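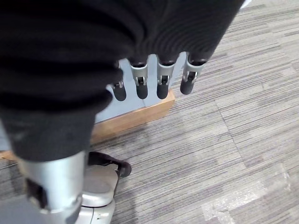

Posted in: Bench diary, Robot upkeep

In at half past seven. Martim had left a note on the controller: "drifts to the right after lunch, see 593". Job 593 is the finger zero on the two-armed machine, which I closed in May and have now opened again.

Started cold, with the arms parked and the drives off. Went round the wrist screws with the short hex key. One on the far side took a quarter turn, the rest were tight. Pulled the sleeve back as far as the wrist seam and blew out the lint. The knit sheds, and what comes off it ends up in the finger hinges. Laurinda wants to try a smoother fabric from Sorrentino, but the last lot they sent was too stiff and dragged on the thumb, so I'm in no hurry.

Drives on at eight. Left it idling for 15 minutes before touching anything, then ran the open and close routine on both hands. Left hand fine. Right hand had one finger stopping short of the others, only slightly, but you could see it from the side. Rezeroed that finger by itself, ran the routine again, and it still stopped short. Rezeroed all of them together and it came good. I don't much like that, as it ought to work either way. Wrote it in the book and sent the log to Dennis Marsden at Daklow.

Tea. Albertina rang about the spare fingertips. They are in Retthorpe and will come over with the next van. 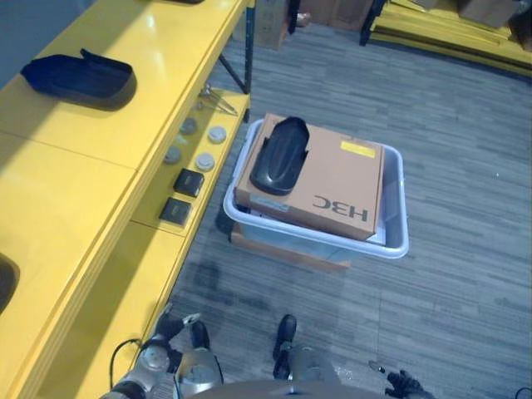 Do the hands need zeroing again after every sleeve change?
Only if the fingers have been moved by hand while the drives were off. If the sleeve goes on with the drives holding, run the open and close routine once and leave the zero alone.

I've written that out for the front of the book, since Matilde asked me it last week and Martim the week before.

After that I did the head camera. Wiped the lens, checked the bracket, and compared the view with the wrist cameras. The head was looking slightly low. Slackened the tilt screw, brought it up a touch, tightened it, and then had to do it again because tightening pulls it down. Next time I'll set it high to begin with.

Lunch at 12, a cheese roll in the van with the radio on. Rain all through it.

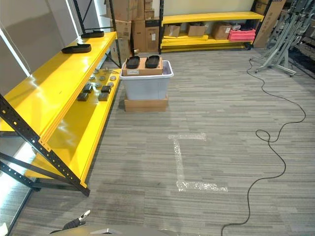
The afternoon drift was the job I really wanted to get to. Martim thinks it is heat in the shoulder. I think some of it is simply where things get put back, because Workitov keeps its taught positions from the base and knows nothing about a bin that has been shoved over with a foot. So before running anything I went over the floor. The bin is up on its flat cardboard, and cardboard slides on carpet tile, so that wants replacing with something that grips. The L of clear tape on the carpet is all right for one corner but it's hard to pick out unless the light catches it, and I'd like a coloured one. The long black cable on the right was lying in loose loops with a small coil in the middle, and I've put clipping it back on the list for tomorrow.

Ran the reach check with the shoulder warm, over the low wooden block with the blue top. Hand open, fingers down, slow speed, stop above the surface and hold. I go by the gap under the fingertips. Did it with the sleeve on, as that's how it works all day and the weight is part of it.

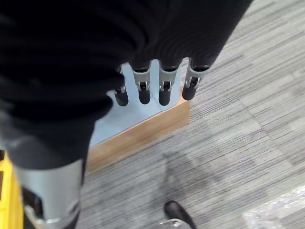
Fingers held over the block, sleeve on.

The drift is there on the readout, but smaller than Martim had it. I've left the shoulder alone. Two changes at once and we won't know which one did it - base under the bin first, then look at the arm.

Dennis rang back at four. He wants the log from a cold start, with each finger zeroed separately, so that's first thing tomorrow before anyone else switches it on. Left a card on the controller saying so.

Drives off, arms parked, book signed. 593 stays open. Need more hex keys, the short one is rounding off.

Contact | Older entries | Back to top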